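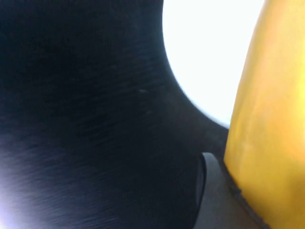

**Unit 2: Bowls, liners and surface lint**
Handout for the practical. Instructor: Lensa Ambaye. Bench notes revised by Lowri Gethin, September 15, 2025.

### 2.1 Terms

*Ground*: the surface a vessel stands on. *Vessel*: the bowl, tray or dish. *Load*: whatever is placed in it. Record all three on the sheet, in that order. A sheet with the load but no ground is returned unmarked.

### 2.2 Choice of ground

A dark ground is used with a white vessel. The rim then reads as a clean line and can be traced by eye from any side of the bench. A dark ground also shows pale lint, and the lint count at the end of the practical depends on this. Ribbed and napped materials hold more fiber than smooth ones; fiber caught between ribs does not come off with a dry cloth. Use the roller, one direction only, then turn the ground a quarter turn and repeat.

Do not wash a ground on the day of use. In the Skarkholm trial, grounds washed the same morning gave counts too uneven to compare, and 29 sheets had to be set aside.
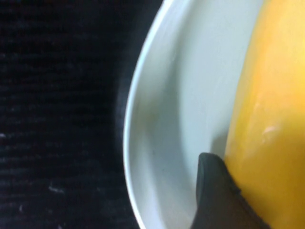
Specks inside the vessel are entered separately from specks on the ground. A dark speck on a white inner wall is noted by position (upper, middle, lower) and left in place until the sheet is signed. Pale specks on the ground are noted as short or long. Anything too faint to class goes under "unclear".

### 2.3 Load

Place the load gently against the inner wall and let it settle. Yellow or other light-colored loads are preferred with a white bowl, as their edges stay distinct from the shadow at the bottom. Nothing in the load may touch the ground.

### 2.4 Light

Bench lamp at 800 lumens, diffuser on. Glare on a dark ground hides lint, so check from two sides before recording.

### 2.5 Reading and submission

- Chaimongkol, ch. 2, on napped surfaces
- Kemidside bench manual, p. 457 (table of fiber lengths)

Sheets go in the Cledik tray by the door. Late sheets lose one grade. Unit 3 uses the same bowls, so rinse and stack them rim down.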